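Washing new hand towels before first use – the pink ones shed on everything

Laundry and Linens > Towels and bedding

24 replies, page 1 of 1

stovepipe_hat
I run the linens for a shared workshop hall in Cerkurstead. Brick walls, hard shiny floor, people in and out all day, so hand towels get used hard. We replaced the old white ones in February with pink ones from Kelemen, bought in a pack of 20. First wash was on warm with nothing else in the load. The lint screen on the dryer filled up twice. After that I still had pink fluff on my black pants every time I carried a stack across the room.

I have done three washes now. The fluff is down but not gone. Questions for people who handle more towels than I do:

How many washes before a cotton towel stops shedding?
Does vinegar do anything?
Do you fold, roll or just hang from the loop?

dobbin44
Five to seven washes for cheap cotton. Less if you dry them hot, but then they wear out sooner. I do 7 at home before I put a new towel anywhere near a black shirt.

Vinegar makes no difference to lint in my experience. It helps with the stiff feel from softener buildup, and new towels come with a finish on them that feels about the same. So it's worth one wash with vinegar, no softener, and then leave it alone.

marrowfat
Disagree on the vinegar. I had two batches of the same towel, did one with a cup of white vinegar in the first wash and one without. The vinegar batch shed less by the third wash. It was easy to see on the screen.

dobbin44
Same dryer? Same load size? Load size matters more than anything you pour in. If the drum is packed the towels can't move and the loose fiber stays in the pile until you use them.

marrowfat
Same dryer. Load size, close enough. I'm not claiming a lab result.

stovepipe_hat
I had all 20 in one load, so that could be the problem right there. It's a normal home-size washer. I'll split them into two loads and see.

On the storage side, I should say how they get used, as folding is a sore point here. I started out folding them in thirds and stacking them on a shelf. It looked nice for one morning. People pull from the middle, the stack falls over, and by lunch it's a heap. Nobody refolds. A hand towel gets picked up by whatever part is closest, wiped with, and dropped in a bunch. I don't think signs help. We had a sign for the old ones.

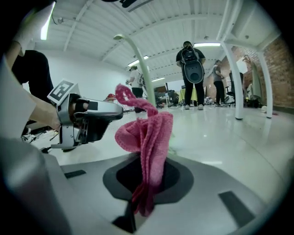 So I'm leaning toward hooks or an open bin and giving up on the shelf. The hall is big, and walking back to one shelf is part of why towels get left all over. Two or three spots would be better than one. The trouble with hooks is that I can't drill into the brick, so it would have to be something freestanding.

kettle_drummer
Open bin. I did linens at a swim school for years and folding hand towels is wasted time. Clean ones in a bin at waist height, dirty ones in a different-shaped bin on the floor next to it. Make them different shapes as well as different colors. People look at the shape first.

pinwheel_ln
I fold. A folded towel gets used once on each side, and a bunched towel gets used once and thrown in the wash. That's double the laundry. I also think a bin of loose cloth looks dirty even when it's clean, and then people dig through it to find one they like.

kettle_drummer
They dig through a folded stack too. The OP just said so.

pinwheel_ln
They dig through a stack that is too tall. Keep it to six and refill it. I do this in an office kitchen and it works fine.

kettle_drummer
An office kitchen isn't a hall. Who is refilling a stack of six all day long?

stovepipe_hat
It would be me, and I'm not there all day. I like the idea of the short stack but I'd be refilling it every hour.

brambleside
For freestanding, look at the Stomard rail. It's a plain metal thing with a flat base and a crossbar, and you can hang towels over it or put S-hooks on it. Ours stands on a polished floor and hasn't slid, but I put rubber feet on it the first week. It does want weight on the base if people yank at it.

Hanging also helps with the damp problem. A bunched towel left on a counter is still wet in the middle the next morning, and that's when you get the smell.

dobbin44
Seconding the damp thing. If they go into the dirty bin wet and the bin has a lid, you'll have a sour load in two days. Wire or mesh bin, no lid. And don't let a full bin sit over a long break.

marrowfat
If you already have the smell, soak them in hot water with washing soda and run them again. Don't cover it up with softener. Softener leaves a coating and the towel stops picking up water, and then people grab two.

old_timo_fan
Has anybody tried the Timo towels? They cost more but mine barely shed. I bought them in gray and wore a white shirt the same day with no trouble.

brambleside
I had Timo. They were fine on lint but thin. I went through them faster because one wasn't enough to dry your hands. For wiping tools or a bench they'd be good.

pinwheel_ln
Thin is better for hands if you wash a lot. They dry quicker on the rail and you fit more in a load. I counted last spring and I'd bought 100 of them over time. The first ones are still in use, a little frayed at the hem.

dobbin44
Color matters too for a shared place. Pink lint on black pants is about as bad as it gets. White lint on black isn't any better. If your people mostly wear dark clothes I'd go gray or navy next time.

stovepipe_hat
It's a mix here, some in white shirts and plenty in black. I picked pink so they wouldn't wander off into people's bags. That part has worked. The old white ones went missing all the time.

marrowfat
That's a good reason to keep them. Finish the washes and they'll settle down.

stovepipe_hat
Update. I split them into two loads, ten each, warm wash, one with vinegar to settle the argument and one without. I can't see a difference between the two. Both are a lot better than before, so I'm putting it down to load size. Sorry, marrowfat.

I ordered a Stomard rail and a mesh bin. Rubber feet are on the list.

marrowfat
You'd already washed them three times. The first wash is the one that counts.

dobbin44
Ha. Clean the dryer duct while you're at it. Mine was half blocked after one season of new towels.

kettle_drummer
Put the rail near the door they leave by. They'll use it on the way out.

Thread viewed 394 times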